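Home | Boards | Cells and Fixtures | Upkeep | Search | Log in

Thread: Cable routing on a two-arm bag-packing cell

Neltent_Cells
We operate a two-arm cell at the Nindolari site. Both bases are fixed to one rail along the front of the table, and the task at present is bottles and a canvas tote bag. Each wrist module is served by a single purple cable, run outside the link and looped below the base.
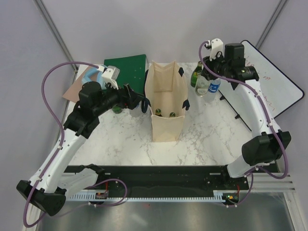
Since October the left module has lost its connection 13 times. The log shows 1,508 completed cycles in that period. Members are asked to advise whether the cable should be shortened or secured at further points.

hirko_maintenance
Shortening is not recommended. The Hirko workshop rule is that the wrist must be able to reach both ends of its travel with slack remaining. Please confirm whether there is a clamp at the module. If the connector is carrying the weight of the loop, that should be corrected first.

Noguchi_Line2
I must disagree in part. A long loop in front of the table edge will sooner or later be caught by an operator's sleeve. We reduced ours and have had no complaint. I would also replace the cable every 500 hours as a matter of routine.

hirko_maintenance
The sleeve is a fair point, although a hook under the rail would deal with it. I see no case for a fixed replacement interval before the fault has been found.

Neltent_Cells
There is no clamp at either module. The cable is tied at the elbow only. The work was carried out with power isolated on 15th November, in the following order.

1. Unplug the left cable at the module and inspect the pins. One was slightly bent, and the cable was exchanged for a spare.
2. Move both wrists by hand through full travel, down to the rim of the bag, and watch the cable throughout. The left one rises well above the wrist when the gripper is at the bag.

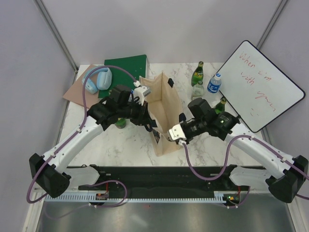

3. Fit a clamp behind each module. This is outstanding, as the clamps in stores are 19 mm and far too large.

Noguchi_Line2
Noted. Please do not use cable ties in the meantime. They cut into the jacket.

hirko_maintenance
A loose tie over a wrap of cloth tape is acceptable for a few days.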